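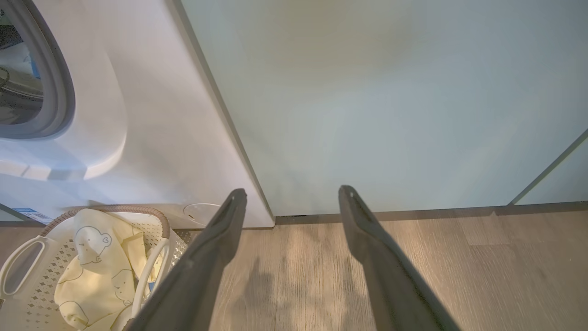

Issue 30

Nilgate Maze: pre-season inspection, with comments

Walked on a Saturday in February by Els Van Acker (clipboard) and Máté Balogh (ladder). Hedge maze first, then the turf labyrinth, then the hut. Items are marked OK, Watch or Fix. Last year we also had a category called Discuss, and most of what went into it is still there.

1. Entrance and paths

1.1 Entrance gate opens fully and latches. OK
Comment: Latches rather too well. Visitors with gloves on will think they have been locked out, and the ones inside will think something worse.

1.2 Path surface level, no trip hazards. Fix
Comment: We walked all 1547 metres, including the dead ends, and a good deal of it more than once, which was not part of the plan. Roots are lifting the gravel on the long northern curve. There is a dip before the second junction that holds water and, on the day, held Máté.

1.3 Drainage clear. Watch
Comment: Three gullies clear, one full of yew clippings from the autumn cut. Whoever raked them in was thorough.

1.4 Path width enough for a wheelchair throughout the step-free route. Fix
Comment: Fine as far as the sundial. After that the hedge has put on weight and needs taking back on the left-hand side. The route on the leaflet still shows the short cut we closed two seasons ago. Dorottya Medve has the artwork and has promised a new leaflet by Easter, without saying which.

2. Hedges

2.1 No gaps at child height. Fix
Comment: Two new gaps, both leading straight to the centre. Wire them at the base and plant behind. The "please do not climb through" sign next to the larger one seems mainly to have told people where it is.

2.2 No dead wood overhanging the path. OK

2.3 Height allows staff on the platform to see walkers. Watch
Comment: You can see hats. Trim before opening, starting with the inner ring.
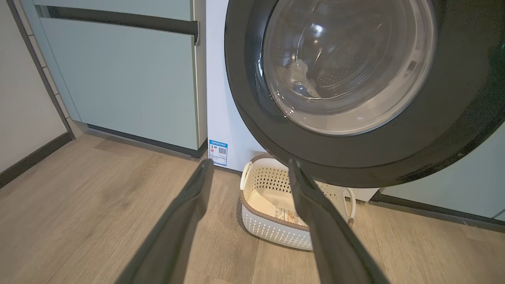
Marta Stetsiuk would like the inner ring kept high for the atmosphere. We agree that it has atmosphere. We would still like to be able to find people in it at closing time, so the trim goes ahead and she may have the outer ring as tall as she pleases.

3. Viewing platform and bridge

3.1 Handrails firm. OK
Comment: Replaced in the autumn by Juhász. Very solid. The invoice was solid too.

3.2 Treads non-slip. Fix
Comment: The strips are peeling on the bottom step. Glue will not do, it didn't last time. Screw them.

3.3 Load notice in place. Fix
Comment: Present, but facing the hedge.

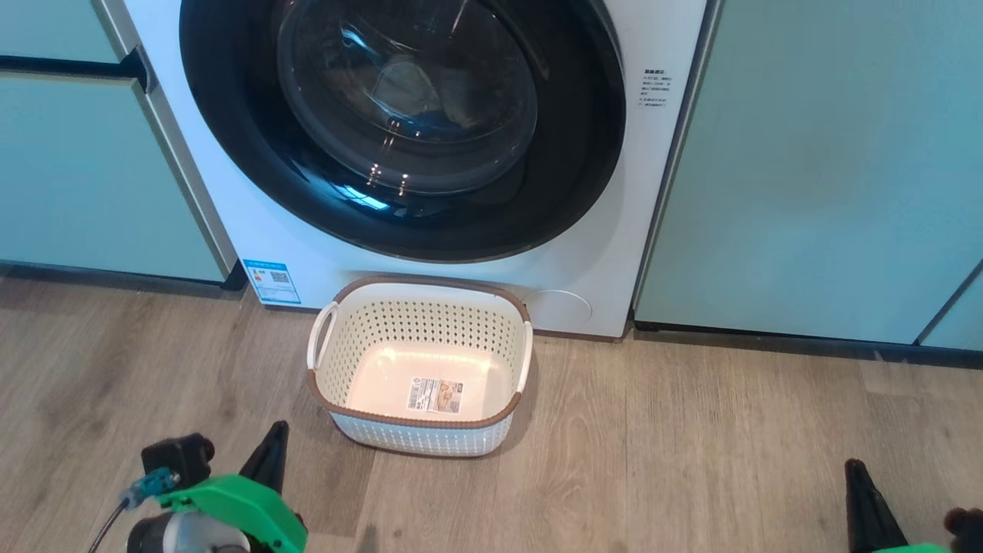 4. Turf labyrinth

4.1 Turf ridges sound, edges not crumbling. Watch
Comment: Some 30 paces of the outer circuit are worn flat, where people step across to avoid walking the rest. Rope it off until the grass takes. Rasha Salameh has the stakes and the seed.

4.2 Centre stone stable. OK
Comment: Rocked it. Máté stood on it. Els declined.

4.3 Rabbit holes filled. Fix
Comment: Filled in November, reopened under the same management. The Drurnden people swear by packed chalk and we will try that next.

5. Getting people out

5.1 Emergency exit gates open from inside. Fix
Comment: East gate yes. West gate yes, with a shoulder. Oil the hinges, then test again with somebody smaller than Máté.

5.2 Exit gates numbered to match the plan. Fix
Comment: They match the Kamovmont plan, a lovely drawing of a maze we did not build. Print the current one and take the other down from the hut wall.

5.3 Whistle and loudhailer working. OK
Comment: Working. Apologies to the allotments.

5.4 First aid box complete and in date. Watch
Comment: Plasters low. Eyewash good until summer. Remove the biscuits.

5.5 Closing sweep written down and signed for. Fix
Comment: The sheet stops in September. One person on the platform, one walking, and both sign. "All out, I think" is not to be used again.

Fix items go to Rasha, who holds the keys to the tool store. Gates and treads before anything else, please. We will walk it again before opening and Els is bringing string.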